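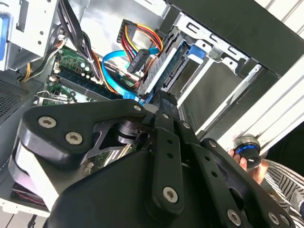

Attachment 1 - wrist camera, gripper over the open tower, drive cage on the right

Drummond Shared Workshop - bench build log
Ticket: Arm stops short when reaching into PC tower, wrist view freezes
Opened by: Flora Gourlay
Machine: Erik (bench arm, two-finger gripper, wrist camera)
Controller software: Zirum
Status: Closed, one follow-up open
Month: October

Summary

Erik is supposed to reach into an open desktop tower, close on the SATA data plug at the drive end, and pull it straight out. On the way in the arm stops with the fingers over the motherboard and Zirum reports "contact limit, joint 5". A few seconds later the wrist view freezes. Jogging the arm by hand on the pendant works everywhere except in this one pose.

What I expected

Arm goes to the approach point, drops down beside the drive cage, fingers close on the plug.

What happens

Arm gets to the approach point. On the way down joint 5 load climbs and Zirum stops the move. The view freezes on the last picture it got. Restarting the camera service brings it back until the next try.

Setup

The tower is a scrap one from the Surley shelf. It has no mains lead and it stays that way. Side panel off, everything left inside: board, memory, hard drive in its tray, optical bay, all the cabling. The blue SATA cable goes up and over in an arc between the board and the drive bay, and the power wires loop down next to it, so there is not much clear space to come in from above. The tower sits at a slant to the arm base. I did not square it up because the point of this job is that the arm should cope with a case that is put down any old way.

Log

10:20
Repeated the fault from a cold start. Same error, same place. Saved the joint log.

10:45
Ran the same move in the air with the tower off the bench. No error, full travel, view stays live. So the arm can make the pose and the fault needs the tower.

11:10
Put the tower back and ran at low speed with a hand on the stop. Watched from the side. Fingers were clear of the drive cage and clear of the cables when the load started to rise. I could not see the outer linkage touching anything either.

11:30
Checked the gripper bolts with a hex key. All the ones on the finger links were tight. The pivot between the links moves freely with the power off.

11:50
Changed the payload value in Zirum from the old gripper's number to the current one. Should have been done when the gripper was swapped. It made the arm settle better at the approach point but the stop still came.

12:15
Raised the contact limit one step to see if it was a nuisance trip. It was not. The arm got further down and I heard the camera lead creak. Put the limit back where it was. Do not raise the limit to get past this error.

13:40
Followed the camera lead from the wrist back to the base. It was tied to the forearm in two places, and the second tie was too close to the wrist. With the wrist rolled over to match the slant of the case the lead had no slack left. It was pulling on joint 5 and also pulling the plug partway out of the camera. That accounts for both symptoms. In the air test I had left the wrist roll at zero, so the lead never went tight. My mistake, and it cost most of the morning.

14:05
Cut the second tie. Gave the lead a service loop with 160 mm of slack and re-tied it further up the forearm. Reseated the camera plug and put a clip on it.

14:20
Ran the full move. No contact error. View stayed live through the whole approach.

14:35
New problem, smaller. Fingers closed next to the plug and missed it. The approach point had been taught with the old payload value and is now off to the drive cage side. Retaught it from the pendant.

15:10
Ran again. Closed on the plug and pulled it out. Plugged it back in by hand and repeated with the tower turned a little. Worked again. On the next one the finger brushed the power wires on the way up and dragged them along. No damage, but I stopped there.

Cause

Camera lead tied too short for the wrist roll used in this job. Old payload value made it harder to spot, as the arm was already sitting low before it started down.

Fix

- Camera lead re-routed with a service loop, tie moved up the forearm
- Clip on camera plug
- Payload value corrected in Zirum
- Approach point retaught

For anyone else using Erik

If you get "contact limit, joint 5" and the fingers are not touching anything, roll the wrist to both ends of its range with the arm clear of the bench and look at the camera lead. If it goes straight, it is too short.

If you do an air test, use the same wrist roll as the real job.

Payload is stored per profile. The other profiles may still have the old gripper in them. I only changed the one called "tower".

Keep the tower unplugged. Keep fingers out of the case while a move is running, and if you need to hold or pass anything near the gripper, pause the program first. The stop button is on the left of the bench now, not on the shelf.

Follow-up (open)

Exit path. At the moment the arm comes straight up after the pull and the power wires are in the way. I want a waypoint that moves the gripper toward the drive side before it lifts. Tying the wires back would also do it but then it is a different job from the one we want to run.

I also want a warning in Zirum when the camera drops out. Right now the last picture just stays on screen and it is easy to believe it is live. A time stamp in the corner would be enough.

Comments

Flora Gourlay, 16:30
Waypoint added and tried at low speed. Clears the power wires with the tower at the original slant. Have not tried it at other angles. Leaving the follow-up open until I have.

Flora Gourlay, 16:50
Spare hex keys and the bag of ties are back in the drawer under the bench. The long ties are finished, so if you are ordering anything please add them.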